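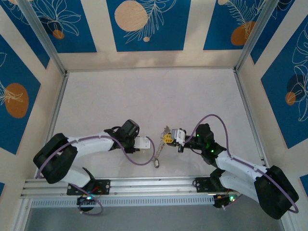 Notebook 3, p. 47

March 12, 2023

Back on the natural dye jobs after a week of doing nothing but invoices (hooray!). The Metness wool finally came out of the mordant bucket and I've got to say I'm pretty chuffed with how evenly it took the alum. I went with 12 per cent weight of fibre this time, up from what I used on the Stusau yarn, and let it sit overnight with a plate on top so nothing floated. Remember the plate, everyone! The floaters are always the patchy ones.

Onion skins first. Brown ones only, simmered for an hour, strained through the old pillowcase, then the wool in and the heat kept low. Lovely warm gold, maybe a touch more orange than the July batch. I think that's the tank water, but Indrek reckons it's the pot and he may well be right, he's been saying for ages that the enamel is chipped near the rim and iron is getting in. I'd have thought iron would make it duller though? Will do a little skein in the stainless pot and we can argue over the two of them.

Madder was less of a triumph. I let it get too hot (phone rang, my fault) and the colour went brick when I was after a proper red. Thermometer said 82 when I got back to it. Not throwing it out, it'll do for the stripe in the Fleritz blanket and I quite like it next to the gold.

Indigo vat is sulking. There's a coppery skin on top but the liquid underneath is more blue than green, so I've fed it a spoon of fructose, stirred it slowly and put the lid back on. DON'T dip anything until it goes yellowy green, please, and no whisking.

Weighed the whole lot of undyed stuff while I was at it: 3,716 grams on the shelf, and 3,202 of that is promised to Žukauskas. Doesn't leave much to muck around with, so samples are 5 grams each from now on, me included.

Still to do: rinse the madder again, label the gold skeins, find the good tongs, order more alum. Soda ash is fine for now.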